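Stop throwing away the boring half of your logs

Posted 21 December 2025

I've been putting off writing this one because every time I start it turns into a rant about disk space. So let me get the disk space out of the way. Yes, logs are big. Yes, ours filled up a drive in September and took the planner down with it, and yes, that was my fault. I still think we should keep them, all of them, and especially the dull bits where the robot is stood by the bed with its hands up and the arms aren't doing anything you'd put in a talk.

I work on the bit of software that sits between "the cameras think there's a cloth there" and "the fingers close on it". It hasn't got a proper name. In our repo the folder is called glue, which tells you how much love it gets. Upstream of me is perception, where people write papers. Downstream is control, where people also write papers. In the middle there's me, with a pile of if statements and a timer.

The job we've been on most lately is folding and moving small bits of fabric on a bed. Small dark thing, big pale thing underneath it, two hands. It sounds like the easiest setup you could dream up, and for the detector it pretty much is. For the glue it's a pig. 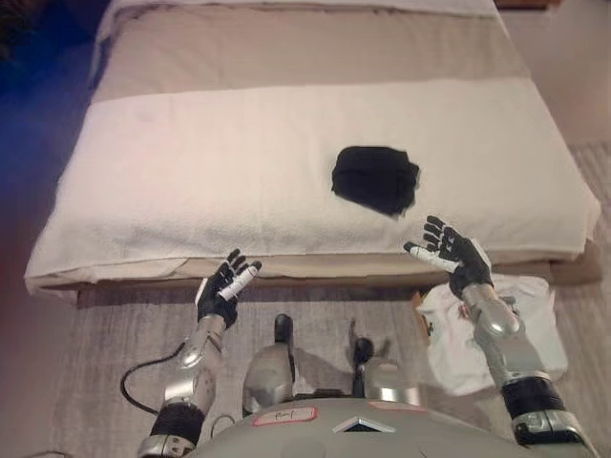
The trouble starts with the word "ready". Our planner has a state called ready, and for ages it meant that the arms had reached their start pose and the detector had returned a cloth. Two ticks, off you go. What it didn't cover was whether the start pose was any good for that cloth, in that spot, with the hands at those heights. So we'd get a ready, then a long wobbly reach that went the daft way round, then a miss, and then everyone would look at the miss. The miss is the exciting bit! It's got fingers in it! But by then the mistake was already made, back when it all looked calm.

I only found this out because of an argument with Keith Sowerby, who looks after our storage and had written a script to trim every run down to the part between first contact and release. It was a good script. It cut our recordings down something lovely. It also cut out precisely the bit I needed, and when I went looking for the lead-up to a run of bad grasps there was nothing there but the grasps. I had 42 failures and not one beginning.

Keith's view, which I'll try to be fair to, is that if you can't say in advance what you'd use a piece of data for then you shouldn't be paying to keep it. He's not wrong that most of it never gets opened. I've probably watched a tiny sliver of what we've got. But I couldn't have told him in August-ish what I'd be hunting for a month later, and I don't know anyone who writes this sort of software who could. You find out what question you had after you've got the bug.

So we turned the trimming off for a while, and I wrote a very ugly little viewer. It shows the head camera, the joint targets, and whatever the planner believed at that moment, all on one timeline. I called it Egilsson after a teacher in a book I liked as a kid, and it has two buttons. I've used it more than anything else I've made in this job.

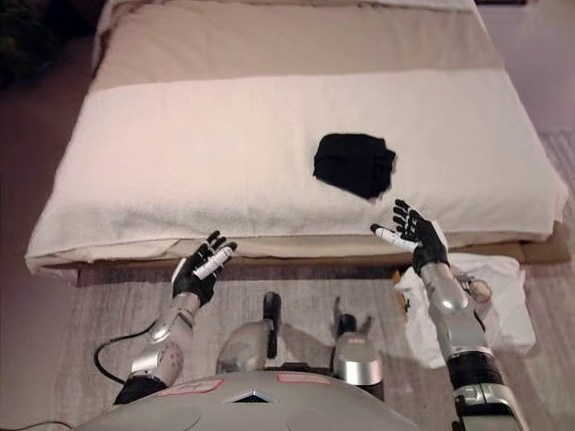
Start poses are where I'd spend my time now, if I were setting this up from scratch. Most of the teams I talk to have one, hard-coded, picked by whoever got the arms going first, and it's nearly always symmetrical because that's how people draw robots on whiteboards. Beds don't care about your whiteboard. With the black cloth on the right-hand side of the towel, the right hand up high with its fingers reaching towards it and the left hand lower, just in front of the bed, you've got two arms with quite different problems. One has a target close by. The other has to be useful somehow, or at least keep out of the way, and a planner that treats them as a mirrored pair will happily cost them the same. Ours did. I changed the cost so that each hand gets scored on its own distance to something it might plausibly do next, and a fair few of the silly long-way-round reaches went away. Not all of them, I should say. There's a nasty one left where the two hands swap roles halfway through, and I haven't the faintest what sets it off.

None of that came from a cleverer model. It came from watching hours of not much.

The other thing I'd go on about, if you bought me a pint, is that white on beige. Everyone worries about the dark cloth, but the dark cloth is a gift, it's the one thing on the bed the segmenter can't get wrong. What you actually press against is the pale stuff underneath, and our perception stack used to hand me a single flat plane for the lot. Towel, sheet, mattress edge, all one surface at one height. A towel on a mattress isn't a tabletop, it gives a bit and it's got creases in it, and at the front it rolls over the edge and stops being a surface at all. I asked for a height map and got told it'd be noisy. Fine! Give me the noise! I can do something with noise. I can slow the hand down where it's bad. I can't do anything with a confident plane that's wrong by a finger's width.

And that goes for tooling in general, I reckon. We tidy things up too soon. Somebody upstream smooths the numbers to be kind, somebody in storage trims the run to be thrifty, somebody in control filters out the jitter to be safe, and by the time it lands on my desk it's lovely and clean and I can't tell what happened. A demo I saw at Bodville had the same thing going on. Gorgeous plots. I asked what the planner had believed just before the arm set off and they hadn't kept it.

People do push back on this, and the best objection I've had came from someone at Mararier who runs far more robots than we do. Her point was that watching footage doesn't scale, and that if your method of debugging is one bloke with a viewer and a mug of tea then you haven't got a method. I've chewed on that a lot. I think she's right about where you need to end up and wrong about how you get there. You can't write the automatic check until you know what bad looks like, and I only know what a bad ready looks like because I sat there and watched loads of them. There's a check in the code now. It runs in 16 milliseconds and it refuses to say ready if either hand would have to cross the middle of the bed on its first move. It's four lines long and it took me most of the autumn.

Keith and I have met in the middle, sort of. We keep everything for a while, then the full lead-up for any run the check complained about, plus a random handful that it didn't. The random handful was his idea and it's a better one than any of mine. The rest gets squashed down to low-res video and the planner state, and that last part hardly takes up any room anyway, so please, whatever else you bin, keep the planner state.

I'm going to put Egilsson up somewhere public once I've taken our paths out of it. It only reads our format at the moment, the scrubbing is laggy, and if you press both buttons together it crashes. Gretville have asked for a copy as well, so I'd better fix that first.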